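Home | Reviews | Kitchen | Living Room | Craft Corner | About

Print this page | E-mail this to a friend

Pomeck Folding Screen, Five Panels, Woven

I bought this screen in April to hide the worst corner of our back room, which is where the vacuum, the ironing board and a truly embarrassing number of paper bags live. I'd been putting it off forever (screens always seemed like something for a fancy dressing room), but then my friend Jeptoo Waweru got one for her studio and I was jealous within minutes. Mine came from Carvalho, the home store in Collstead, and it cost me $114 with the member discount.

First things first: it's heavier than I expected! I got it up the stairs by myself, but I had to stop on the landing and have a little talk with it. It comes folded flat with cardboard between the panels, and there's no assembly at all, you just stand it up and start fanning it out. Mine smelled a bit like a garden shed for the first three days and then it didn't.

What I love is the weave. It's beige, with rows of little grey-brown dashes running across it, and with the light brown wood it goes with pretty much everything I own. I was worried it would fight with my big table, the one with the teal-blue fabric top, but the two of them get along beautifully. I've stopped using a tablecloth in there completely. Cherries in a plain off-white tray look fantastic on that blue, and so does almost any box or jar you forget to put away, which is lucky for me.

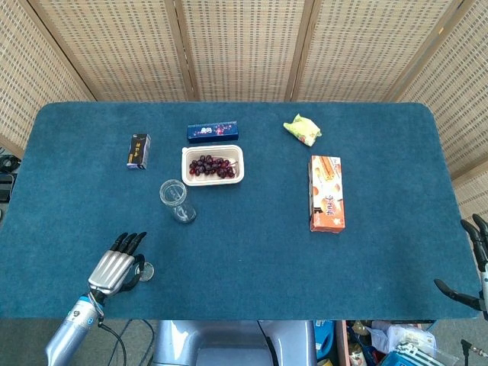

Does it stay standing on its own? As long as you leave a decent bend at every joint, it's very steady, but pull it out nearly straight and it gets wobbly fast.

I keep the two end panels angled in toward the table, and that's been the sweet spot. The cat has bumped into it plenty of times and it has never gone over. I wouldn't trust it with a toddler hanging on it, though.

Now the complaints. The hinges squeaked like crazy until I put a drop of sewing machine oil on each one. There's also a gap between the posts where the panels meet. It's thin, but if you're buying this for real privacy, say for changing in a guest room, you should know about it. And dust! The weave grabs it. I go over mine with the soft brush on the vacuum every couple of weeks and it takes me maybe ten minutes if I'm being careful.

I did look at the Katano screen before I settled on this one. It was $37 cheaper and came in a darker finish, but it only had four panels and felt flimsy in the store. Jeptoo says hers is fine. Hers also stands against a wall and never moves, so I don't know that it counts!

I'd buy the Pomeck again, and I'm half tempted to get a second one for the bedroom if it goes on sale. Four and a half stars from me, with the half star off for the squeaking.

Review by Raquel Peixoto

Print this page | E-mail this to a friend

Contact | Copyright Raquel Peixoto | Back to top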